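Borrowed arm, borrowed table: a month with the Hiddale starter kit

I should say at the outset that I'm not an engineer. I write about gadgets for people who like taking the back off things, and when Oliwia Wilczyńska from Unden rang in September to ask if I'd like to try the Hiddale, I said yes before she'd got to the bit about the weight. It came in two crates. The delivery chap at Drerkwood, where I rent a bench by the month, looked at me as if I'd ordered a piano.

The Hiddale is a tabletop robot arm sold with everything you need to teach it small jobs: the arm itself, a gripper, a camera that looks down at the table, a second little camera that rides at the wrist, and a year's use of the training software. You guide the arm through a task by hand, the kit records what you did and what the cameras saw, and after enough goes it has a stab at the job on its own. The full kit is 2113 pounds. Leave out the wrist camera and you'll save 886, which I wouldn't, and I'll come to why.

The handbook wants you to start with something plain. Two cubes, a marker pen and a whiteboard laid flat, and you ask the arm to get the cubes where you want them in relation to a circle you've drawn. It sounds like a game for a rainy afternoon (it is, a bit!) but it gets you used to everything at once - the pedals, the software, and how sulky the gripper goes if you rush it.

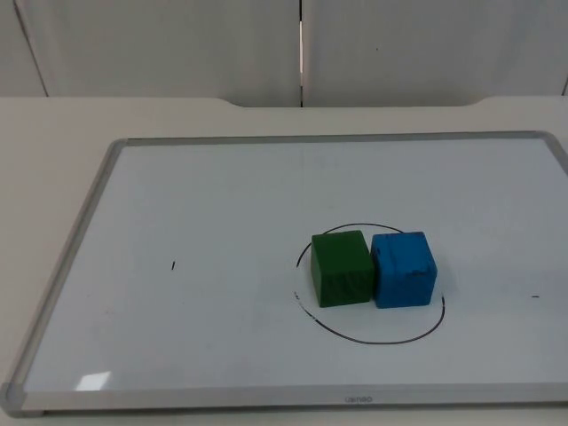
Setting up took me most of a morning, and the calibration was the dull part. You park the arm, click through seven screens, and if you nudge the table you do the lot again. I nudged the table. After that the recording itself is rather lovely, and I found myself talking to the thing under my breath, the way you do with a nervous dog. The software asks for 100 recordings before it'll let you press the big Train button. I grumbled at that and then did them over four evenings with the radio on.

Renata Nowakowski, who used to fit packing lines for Olszewski and now has the bench opposite mine, came over to see what the noise was. She liked the joints and hated the cables. She's right about the cables, they're too short, and the one to the emergency stop only just reaches a sensible spot. She also told me to redraw my circle between batches, a little wobblier or a little further over, so that the arm wouldn't simply learn one patch of board by heart. That was better advice than anything in the handbook.

So, the wrist camera. The fixed view is fine for seeing most of the board, but once the gripper gets close to a block you really want a view that travels with it, especially for judging whether something is over the line or only near it. I tried a batch of training with the wrist view switched off and the arm got noticeably clumsier on its approach. Glare is a nuisance in both views, mind. Shiny board, ceiling lights, and the manual gives it one sentence.
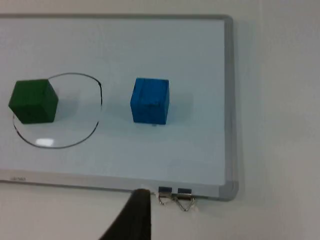 Can you run it without knowing any programming?
You can get through the starter tasks without typing a line of code, as the recording and training are all done with buttons. If you want to add your own gripper or change how often the cameras record, you'll be editing settings files, and the help pages get thin at that point.

Support was quick, I'll give them that. I wrote in at ten at night about a joint that clicked and had a reply with a drawing in it by breakfast. The spare fingers are reasonably priced too, and swapping them takes one small key, which I have already lost and found twice.

Would I buy one? For a school workshop or a small firm wanting to find out whether a robot could take on a fiddly job, I'd say go for it, and order longer cables on the same day. For my own bench I'm still doing sums. Oliwia wants it back by the end of the month and I haven't flattened the crates yet.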